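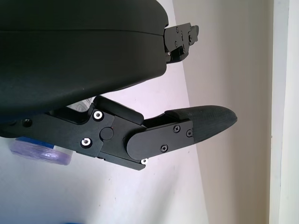
Screws are back on the program at the Flanley Fix-It Evenings, and I couldn't be happier! We spent all of last winter on zips, hems and chair legs (lovely, all of it), but the most popular question at the front bench was still some version of "how do I get this out without wrecking it?" So the next six sessions are all about fasteners. If you've ever looked at three small screws set into the face of a black metal bracket and wondered which one to loosen first, you'll be in very good company. My own habit is to ease each one a quarter turn before taking any of them right out, and to draw a little map on scrap cardboard, poking each screw through the card in the spot it came from. It looks a bit silly and I have never regretted it.

The first session is on Tuesday, August 7, 2018, in the back room at Dritimau, from 6 in the evening until the kettle gets put away. Come in through the side door, as the front will be locked after the café closes. Parking on the street is fine, and there's a rack for bikes under the awning.

We'll start with picking the right driver. A lot of chewed-up screw heads come from using a tip that is one size too small, and once you've felt a proper fit you'll never go back. Put the tip in, wiggle it gently, and if it rocks, try the next size up. We have two full Kombo sets to share around, including the tiny ones for glasses and toys, but please bring your own favourite if you have one. I'm always keen to see what people keep in their kitchen drawers!

After the break we'll get onto stuck screws, and this is the part I've been looking forward to since February. Penetrating oil, a bit of warmth, a rubber band between the driver and a worn head, and plenty of patience. We'll have a box of rusty odds and ends to practise on, so there's no need to risk your grandmother's sewing machine on the first night. Leave that for week 4, when we do older household things with mixed metric and imperial threads (bring snacks, it could be a long one).

Good news on supplies, too. Zirkusden Hardware is closing its old storeroom and has passed along a tub of 300 assorted machine screws, all jumbled together. I took it home and sorted the brass ones by length while listening to the cricket, and had a wonderful time. The rest still need doing, so if you find that kind of thing soothing, there's a muffin tray with your name on it. Kids are very welcome to help with the sorting if they come with a grown-up.

A few small things. Wear closed shoes. Anything with a mains plug stays unplugged in the room unless it's on the testing bench. If you borrowed the long-nosed pliers with the red handles, we'd love them back, and you can just pop them in the box by the door.

There are 11 seats at the benches and some standing room near the window. It costs nothing to come, though a gold coin for tea and biscuits is always appreciated. Put your name on the sheet at the Dritimau counter, or reply to this newsletter and I'll add you myself.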